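About Plercombe Workshop 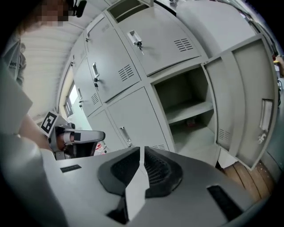 WHO WE ARE

Plercombe is a shared workshop for people who build robots and small automation projects on their own time. Howard Oakley and Beryl Pearce started it in Howard's garage with 2 benches and a drill press. We now have 40 members and a floor of 1,132 square feet.

Most of the work at the moment is on hand-held grippers. Hugo Poulain leads that group. They draw the housings, fit the finger pads and try the tools on everyday things like locker doors, handles and shelves. The current design is called Clilleo – the earlier one, Wevent, was heavier and harder on the wrist.

Members get a key, bench space and a locker. Metal lockers are gray, have their own locks and are assigned by Wendy Hollis. Please don't leave batteries in them overnight.

New members are taken on in June. Bring a project, finished or not, and ask for Phyllis Inskip at the front desk. The shop is open until 9 p.m.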